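wondier-grip-compare

Sim runs for comparing 2 controllers on the same arm, same parallel gripper. Block goes to the green square, that's the whole task. 104 episodes per controller, each cut at 1,000 steps.

Fendari = joint position. Wiriya = end effector deltas, slower but gentler on the close.

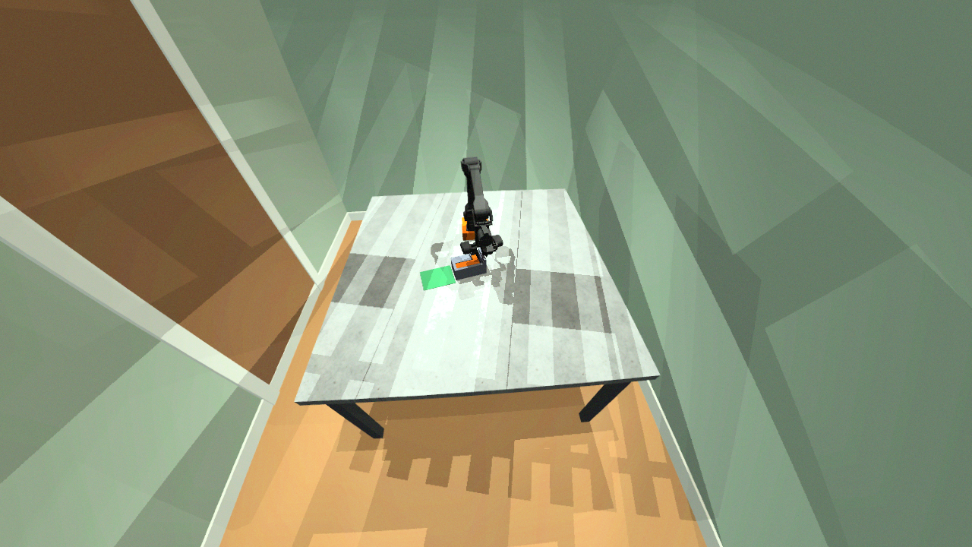
Start poses shuffled with a fixed seed - same list for both, dont regenerate it. 6 episodes have a bad gripper width log, listed in skip.txt. Success flag is block center inside the square at the last step, nothing fancier.

TODO: second finger shape, friction sweep. Real arm numbers not in here yet.

Questions to Leire Arroyo, controller configs are Wim Van Rooij's. Last udpate 6/17/25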